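Choosing and Keeping a Cutting Board

29 Nov 2018

Readers of this site have written in recent months to ask which cutting board a household should buy, and how long such a board may be expected to last. The present post sets out my own position. It draws on nine years of home cooking, four of teaching an evening class in basic kitchen skills, and a correspondence with Birger Vik, a retired joiner whose knowledge of wood is considerably greater than mine.

The first question is size. Most boards sold in sets are too small for ordinary work. A board 14 inches across will serve for a lemon or a clove of garlic, but a head of cabbage will leave it in every direction. I recommend the largest board that will lie flat in the sink, as a board that cannot be washed easily will not be washed properly. Readers with narrow sinks should measure before ordering. I did not, and the board I bought in April of last year now lives at my sister's house.

The second question is material. Plastic boards are light, inexpensive and safe in the dishwasher. They also scar, and once the surface has gone rough and fuzzy the board should be replaced. Glass boards are easy to clean and ruinous to knives. I do not permit them in my class. Wood remains my preference for vegetables, bread and fruit, and I keep a separate plastic board for raw meat and fish.

Mr. Vik distinguishes between edge grain and end grain. An edge grain board is made from long strips laid side by side. An end grain board shows the cut ends of the wood, somewhat like a checkerboard, and is kinder to a blade. It is also heavier, thirstier for oil and more expensive. The end grain board I own is a Tseng, which weighs more than my cast iron skillet and has not been moved from its corner of the counter since the day it arrived. My everyday board is a plain edge grain model from Bendico. I use it six times as often. 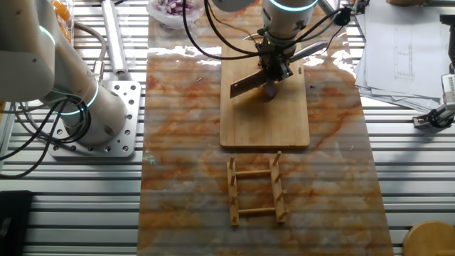 A light wood board and a wide-bladed knife.

Color is a matter of taste, although pale woods do show stains from beets and turmeric more readily than walnut does. A paste of coarse salt and lemon juice, rubbed in and left for a few minutes, will lift most of them. The remainder may be regarded as part of the board.

Washing should be brief. Hot water, a little dish soap, a soft brush, and then a towel. A wooden board must never be left to soak, and it must never go through the dishwasher. It should be dried standing on its edge, with air on both faces. The most common cause of warping among my students is a board left lying wet on the counter overnight, so that one side dries while the other does not. A slight warp can sometimes be corrected by wetting the dry, hollow side and leaving the board under a weight. I have had success with this twice and failure more often.

Oil is the subject on which I receive the most letters. Food-grade mineral oil is sufficient. Olive oil and other cooking oils should be avoided, as they turn sticky and begin to smell. Apply the oil generously with a clean cloth, leave it overnight, and wipe away what remains in the morning. A new board wants this once a week for the first month. After that, once a month is adequate, or whenever the surface looks chalky – the board will generally make its needs plain. Chia-hao Cheng, who took my class two winters ago and has since acquired strong opinions, finishes his boards with a blend of oil and beeswax sold under the name Pruverent. I have tried it and found the finish pleasant, though I have not adopted it.

Rough patches may be sanded. Begin with medium paper, finish with fine, and always work along the grain. Wipe off the dust, wet the surface lightly to raise the fibers, allow it to dry fully, and sand once more before oiling. The whole task takes an afternoon, most of which is waiting.

A board should be retired when it splits through, or when a crack has opened wide enough to hold food. Glue repairs are possible, and Mr. Vik has performed several, but I would not ask him to do it for a board that cost less than his glue. An old board makes a sound base for hot pans, or for potting seedlings.

A further post will deal with the damp cloth placed beneath a board to keep it from sliding, and with the rubber feet that manufacturers now attach for the same purpose. I have been testing a Nesham board fitted with such feet and am not yet satisfied that it can be used on both sides. Correspondence on the matter is welcome at the usual address.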